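搜索问题、机场、关键词…… 搜索

本网站使用 Cookie 来改善您的阅读体验。继续浏览即表示您同意。 接受 | 管理设置

第一次单飞转场,Grivon 到 Estus,怎样准备才不会在空中手忙脚乱?

三轴调整片

大家好。我先请大家原谅我的中文,我学中文很多年,但是关于飞行的词我大部分是在这个网站上学的,如果有的词用得不对,请你们改正我。

我在 Grivon 机场的俱乐部学飞,机场很小,一条草地跑道,没有塔台,只有一个公共频率。我的本场单飞已经做过了,感觉很好。下一步是单飞转场:从 Grivon 飞到 Estus,落地,在那边请人签字,然后飞回来。单程 68 海里。教员说,如果天气合适,可以在九月做。

路线我和教员一起飞过一次。那一次我飞得还可以,但是我心里知道,有很多小事是教员帮我做的,他只是没有说出来。例如我低头写时间的时候,飞机慢慢地向左转,他用一个手指轻轻地把杆推回来。又例如,我找不到第二个检查点(一个水库),他没有告诉我在哪里,可是他一直看着右边的窗户,所以我也看右边,就看到了。下次右边的座位是空的,没有人给我看窗户。

我的问题有下面几个,我尽量写得清楚。

第一,关于纸和平板。我在平板上用 Zemo 做计划,它很方便,风一改,所有的时间都自动改。但是俱乐部要求学员必须带纸的地图和纸的航行记录。我上次两个都用,结果是两个都用得不好:平板上的时间和纸上的时间差一点,我就开始想为什么差,想了很久,高度也跑掉了。你们单飞转场的时候,以哪一个为主?

第二,关于无线电。路线中间要经过一块区域,需要联系那里的飞行情报服务。教员在的时候我自己说过,但是对方说得很快,我有一半是靠猜的。如果没有听懂,请对方重复一次以后还是没有听懂,应该怎么办?我很怕在频率里让别人等我。

第三,关于燃油。我们的飞机可用燃油是 100 升,巡航每小时用 20 升,所以来回完全够。教员说在 Estus 可以不加油。可是我看到有人建议每次落地都加满。对于草地跑道和炎热的天气,加满是不是反而不好?

第四,关于返航的决定。这是我最担心的。书上写“如果天气变坏就返航或备降”,这句话我同意,但是“变坏”是多坏呢?我怕我在空中会一直对自己说“再看一看”。我需要一个可以写在纸上的规则,不需要当时去思考的规则。

还有一个不太重要的问题:在 Estus 落地以后应该先做什么?那里比 Grivon 大,有滑行道和停机坪,我上次只是跟着教员的手指走,完全没有记住应该在哪里关车,去哪一个门签字。

先谢谢大家。请不要只回答“问你的教员”,我当然会问他,但是我希望先整理好自己的想法,这样问他的时候不会问得很乱。

跑道尽头的草

你写得很清楚,中文没有问题。我也不是用母语在写,我们互相原谅。

我去年飞了同样的路线,用的可能是同一架飞机。我按照你的顺序回答,有的地方我说得多一点,有的地方我没有很多经验,就少说。

纸和平板。我的做法是:纸为主,平板只看位置。在地面上我用 Zemo 算好每一段的航向和时间,然后用手抄到纸上。抄的时候要自己用计算尺核对其中一段,目的是发现有没有把风的方向输入反。我自己输入反过一次,所有的航向都“看起来合理”,只有核对的时候才发现。起飞以后,平板上我把预计时间那一栏关掉,只留下地图和飞机的小符号。这样就没有两个时间在打架。如果纸上说应该到检查点,而窗外没有看到,我才看平板一眼。

纸上的内容要少。我第一次做的航行记录非常漂亮,有很多栏,在飞机里一栏都没有时间填。现在我每一段只写这些:航向、高度、预计用时、实际到达的时间。其他的东西写在背面。字要写得比你认为需要的更大,发动机一开,膝板会抖动,小的字就读不了。

关于低头写字的时候飞机会转弯,这个我太熟悉了。我的教员教我的办法是先配平,然后看外面,手离开杆一下,看飞机自己要往哪里去。如果它不老实,就再配平。等它老实了,才写字。写字也不要一次写完,写一个时间就抬头,再写下一个。用铅笔,不要用圆珠笔,并且铅笔要用一根绳子绑在膝板上。我的铅笔掉到座椅下面过,那时候我弯腰去找,这是我在那次飞行里做的最不聪明的事情。后来我带了备用的笔放在袖子的口袋里,掉了就让它掉,落地以后再找。

检查点。你说的那个水库,从 Grivon 出去的时候在右边,回来的时候当然在左边。听起来很可笑,可是我回来的时候还是一直看右边。所以我建议你给回程单独做一张纸,不要把去程的纸倒过来读。在每个检查点旁边画一个小箭头,写明应该在飞机的哪一边看到它。还有,九月水库的水可能比地图上少很多,形状会不一样,你找水坝,不要找水的形状。水坝是直线,很容易认。

过了水库以后有一段是没有什么特征的,都是田地和小的村子,每一个村子看起来都一样。这一段我不认村子,我只守住航向和时间。很多学员在这里会开始怀疑,然后为了让窗外的村子符合地图上的村子,就改变航向。请不要这样。守住航向,等时间到,铁路会从左前方出现,铁路是不会看错的。

无线电。我的建议是提前把你要说的话全部写下来,包括对方可能回答的内容。飞行情报服务的回答其实没有很多种:气压值、应答机编码、有没有别的飞机、让你在哪里再报告。你在纸上留四个空格,听到什么就填什么。这样如果有一个没听懂,你只需要问那一个,例如“请再说一次气压值”,对方会说得慢。如果你说“请全部重复”,他会用同样的速度再说一遍,你会在同样的地方听不懂。

第一次联系的时候,可以在呼号前面说明你是单飞学员。我们那里有固定的说法,你问教员应该怎么说。我说了以后,对方的语速明显变慢了,并且很有礼貌。我以前觉得这样说很丢脸,后来想,对方也希望知道他在和谁说话。

请对方重复以后还是没听懂怎么办?先飞飞机。如果那是一条需要你执行的指令,就一定不能猜,要说没有听懂,请慢一点说。如果那只是一条信息,例如另一架飞机的位置,你可以问它的方位和高度,同时自己多往外看。没有得到许可的时候不要进入需要许可的空域,这一点在地面上就要计划好:你准备在哪里等待,围绕哪一个地标转圈。把这个等待的地方画在地图上。我画了一个圆圈,一次都没有用到,但是有它在那里我说话就不着急了。

燃油。请看手册里的重量和起飞性能。你一个人在飞机里,重量一般不是问题,但是草地跑道、草高、草湿、天气热,每一样都会让起飞距离变长,这些修正要加在一起算。如果算出来加满以后距离还很充足,我会加满。如果不充足,就按照你需要的油量再加上备份来加。我自己去的那天是加满出发,在 Estus 没有加。

不过“来回完全够”这句话,我建议你在纸上算一遍,要把逆风算进去。无风的时候,按 100 节的速度飞 68 海里,需要四十一分钟。如果回来有 20 节的逆风,地速是 80 节,就需要五十一分钟。再加上两次滑行、爬升、加入起落航线、可能的复飞,还有备降和最后的储备。算完了你会发现还是够,但是那时候你是“知道够”,和“觉得够”是两种心情。另外,出发之前请用油尺量,不要相信油量表。我们俱乐部那架飞机的左边油量表指示得很乐观。它在 Figueiredo 修过一次,修完以后好了一阵子,又变得乐观。

关于在 Estus 的问题:落地以后先完全离开跑道,过了等待线,停下来,再做落地后的检查。不要一边滑行一边收襟翼一边找停车位。如果不认识路,就在频率里问,那边的人习惯了学员来问路。签字的地方我去的时候是在停机坪旁边的小楼里,一进门左边的柜台。但是这个可能已经改变,请你前一天打电话。电话里也可以问跑道的方向、有没有施工、停车要不要付钱。带一点现金,我那次刷卡机坏了,后来是一个好心的会员帮我先付的。

最后是关于返航的规则,我觉得另外的人可能说得比我好。我只说我自己的:我把最低的云底高度和最低的能见度写在纸上,是和教员一起定的,比法律规定的要高很多。低于这个数字就回去,不讨论。

祝你飞得顺利!回来以后请写一下你的经过。 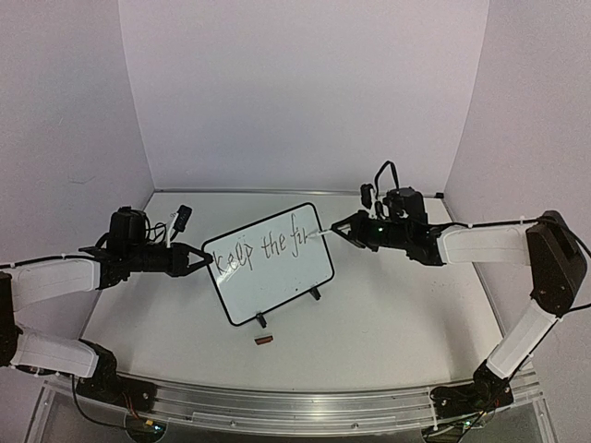 航向稳住

前面那位回答得很全面,我大部分同意。我主要回答第四个问题,然后补充几点,也有一点是我不同意的。

“变坏是多坏”,这个问题问得很好。我飞的小时不算多,但是我做过一次返航,也做过一次应该返航而没有返航,第二次教我的东西更多,所以我先说第二次。

那天我飞的也是一条学员常飞的路线。出发的时候云底很好,比我的最低标准高出很多。飞到中间,云底慢慢降低。它没有忽然降低,是每过几分钟低一点,我也就每过几分钟下降一点。每一次下降我都有一个理由,而且每一个理由单独看都是对的。后来我看到前面的山坡,发现我看到的是它的侧面,我本来应该看到它的上面。我的高度还是在合法的范围里,能见度也是合法的。我继续飞到了目的地,落地很正常,没有人问我什么。喝茶的时候我的手才开始抖。

那以后我的规则改成这样:我不只写一个最低的数字,我还写一个“变化”。如果为了躲云,我必须离开计划高度下降,第一次可以,我把时间写在纸上。第二次还需要下降,就转弯回去。不管当时的云底是多少。这个规则的好处是不需要我在空中估计云底的高度,估计云底这件事学员是做不准的,我也做不准。但是“我是不是第二次下降了”,纸上写得很清楚。

能见度也可以这样做。在地面上选好每一段的前方地标,例如一座塔或者一个山顶,知道它应该在飞过哪一个检查点的时候看得见。到了那个检查点,如果看不见它,就是能见度不够。不用去估计有多少公里。

你还要决定“回去”是回到哪里。很多人写返航的时候只想着 Grivon,可是你飞过中间以后,Estus 可能更近,而两个机场之间也许还有别的地方可以落。我建议把路线分成几段,每一段的开头写清楚:在这一段里如果要放弃,我去哪里,航向是多少。航向要提前算好。在空中转弯一百八十度以后,人很容易糊涂,那个时候手里有一个现成的航向会非常舒服。而且要记得看一看身后。天气也会在你的后面变坏,我做过的那次返航就是这样,前面其实还好,是后面先关上了,所以我最后去了旁边的一个小机场,在那里等到下午。

打电话给俱乐部的时候我很不好意思,觉得给大家添麻烦了。结果电话那边只问了飞机停在哪里,有没有系好绳子,然后说慢慢等,不要急。所以请带上充电线、水、一点吃的,还有系留用的绳子。也请在出发之前和教员说好:如果你没有按时到,应该几点打电话,打给谁。这个约定能去掉很多压力。我认识的学员里,有人冒险赶回来只是担心下一位预约飞机的人会不高兴。你最好把当天飞机后面的时间也订下来,或者请俱乐部不要在你后面安排别人。

现在说我不同意的一点。前面说可以把平板上的预计时间关掉,这个我觉得可以,但是“没有看到检查点才看平板一眼”,我认为应该早一些看。单飞转场的时候,平板可以用来防止进入不该进的空域,这个提醒功能请不要关。Zemo 的空域提醒声音很小,戴着耳机听不到,要在设置里改成屏幕闪动。另外平板会发热,放在前窗下面直接晒太阳,过一会儿屏幕就会自己变暗,然后关掉。我的平板就关过。那天我没有紧张,纸上的时间一直在记,所以我知道自己大概应该在哪里。如果那时候纸是空白的,情况就不同了。所以纸为主这个结论,我和前面那位是一样的。

补充关于记录时间。请在每次整理仪表的时候说出声音来,不用怕,飞机里只有你。我会说:“时间,下一个点,下一个航向,油。”说出来比在心里想更不容易漏掉。如果飞机是左右油箱分开的,换油箱的时间也要写进计划里,和检查点绑在一起,例如过铁路换油箱。前面提到油量表不准,那更要用时间来算油。

关于迷航。你没有问,但是我觉得你担心的里面也包括这个。如果真的不知道在哪里,先不要到处转。保持航向,记下时间,如果云和空域都允许就爬高一点,高了看得远,无线电也传得远。然后从最后一个确定的检查点开始,在地图上按时间往前推,画一个圆,在圆里面找大的东西:铁路、大的河、高速公路。先看地面再看地图,容易把小路看成大路;你应该先在地图上找到这里有什么大的东西,再到外面去找它。找不到,就早一点告诉情报服务你不确定位置。早说,油还多,大家都轻松。

关于落地。到 Estus 的时候你会有点累,也会有点高兴,觉得任务完成了。很多不好的着陆就发生在这种时候。那边的跑道比 Grivon 的宽,又是硬的道面,宽跑道会给人一种错觉,好像自己比实际的更低,于是容易拉平得太早。你在草地上练习得越多,这个错觉可能越明显。请按照速度来飞,不满意就复飞。复飞以后不需要向任何人解释。

回到 Grivon 的时候相反,跑道窄,看起来你会觉得自己很高,想要把机头推下去。先在脑子里准备一下,到了最后进近再想就晚了。

还有签字以后不要马上走。在 Estus 坐下来,喝点东西,重新看天气,重新算回程的时间,重新量油。把去程的纸放进包里,不要和回程的纸夹在一起。我看到有的学员上了飞机才发现膝板上是旧的那张。

风镜在包里

我只飞过滑翔机,所以燃油的问题不能帮你 :)

但是落在别的机场这件事我有一点经验。穿不会掉底的鞋子,带一顶没有硬帽顶的帽子,帽顶上有扣子的那种戴耳机会很痛。地图提前折好,折到路线在中间,在座舱里打开大地图是灾难。

我的第一次远距离飞行,前一天晚上没睡好,早上还是去了机场,教员看了我一眼就说今天不飞。我当时很生气。第二次去的时候睡得很好,飞得也很平静。所以天气以外,自己的状态也要写在那张纸上。

三轴调整片

谢谢三位,我真的没有想到会有这么详细的回答。我已经打印出来了,和教员一起读了一遍。

“第二次下降就回去”这个规则,教员很喜欢,他说可以用,但是他加了一条:如果第一次下降以后已经低于我们定的最低高度,就不等第二次。我觉得这样更完整。

回程我单独做了一张纸,箭头也画了。画的时候我发现我把水库画在了错误的一边,所以那位说的“听起来很可笑”,一点也不可笑。

重量和起飞距离我也算过了。草高的修正我以前完全没有加。加满油,一个人,草是干的,天气热,距离还是充足的。如果草是湿的,余量我不喜欢,那天我就不加满,或者等到草干了再走。教员说 Estus 的道面是硬的,回程起飞不会是问题。

还有一个小问题想接着问:等待的地标,如果选在水坝上面,会不会有很多别的学员也选同一个地方?教员说平时人不多,但是天气好的日子大家都喜欢在水坝上面转圈看风景。

航向稳住

会有。选旁边一点的地方,离水坝有一段距离但是仍然能看到它。报告位置的时候说在水坝的哪个方向,还有你的高度和转弯的方向。不要在大家都喜欢的整数高度上转圈。

跑道尽头的草

同意。我画的圆圈是在水坝北边的那个树林上面,那里没有房子,也不会有人抱怨声音。请先确认新的地图上那里没有别的限制,我的地图是去年的。

联系我们 | 使用条款 | 隐私 | © 本站及各位发帖者 | 返回顶部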